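Sorting with two plastic bins: what goes where?
Posted 2025-07-30 by Lekier
Filed under: Home & Storage > Bins and Baskets

I have two plastic bins on a white table, one blue and one yellow, and I keep mixing up what goes in each. I want blue for things I still have to sort and yellow for things that are done. Tall stuff is the problem. The bottle in the blue one stands well enough toward the back, but I don't trust it when I carry the bin.
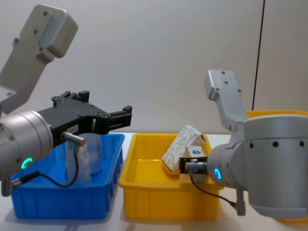 2 replies

Chukwu
Keep tall things at the back and lean the flat or papery ones in front, as you have it. If you carry the bins a lot, put a folded dish towel on the bottom — it stops most of the sliding. I've done it that way since March. I would also leave a gap between the bins so you can get your fingers under the rims.
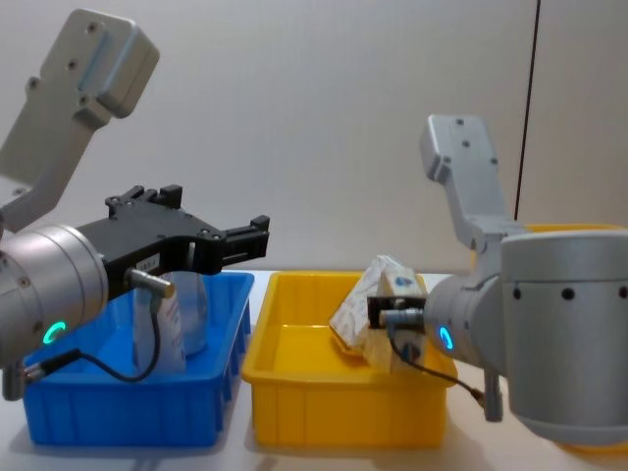
1 min read

Pakidska
Label them. Mine had no labels and my family used both for everything. With only a bottle and one other thing in the blue one you could get by with a smaller bin, but ribbed ones like these are fine. I own 6 and they all get used.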